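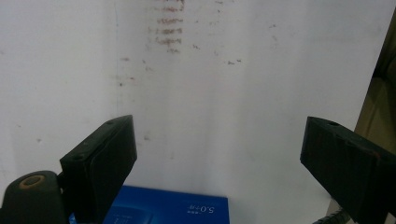

Clean the panel before you open the Felard filler. The kit works on any painted board or door that is flat and dry, and it will not hold on wax, grease, or loose paint. A pale, scuffed white surface needs the same treatment as a new one – scuffs alone do not have to be filled, but they do have to be washed and sanded or they will show through the topcoat.

## 4. Preparing the surface

1. Vacuum the panel with the brush head.
2. Mix 50 ml of Plumeo cleaner into a bucket of warm water.
3. Wash from the bottom up, then rinse with clean water.
4. Leave the panel to dry overnight.
5. Sand with the gray pad from the kit, using light, even strokes.
6. Wipe off the dust with a damp cloth.

**Note:** Plumeo cleaner sold before June 2023 is a stronger mix. Use half the amount.

**Caution:** Do not sand paint that may contain lead. Have it tested first.

## 5. Filling dents

1. Press the filler in with the flat knife and leave it slightly proud.
2. Wait 2 hours. Deep dents need a second coat.
3. Sand level with the fine sheet.

Close the tub right away. Filler that has formed a skin cannot be thinned.

## 6. Priming

Stir the primer well – do not shake it. One 700 ml can is enough for both sides of a standard door. Apply one thin coat with the foam roller and check the edges for runs before it sets.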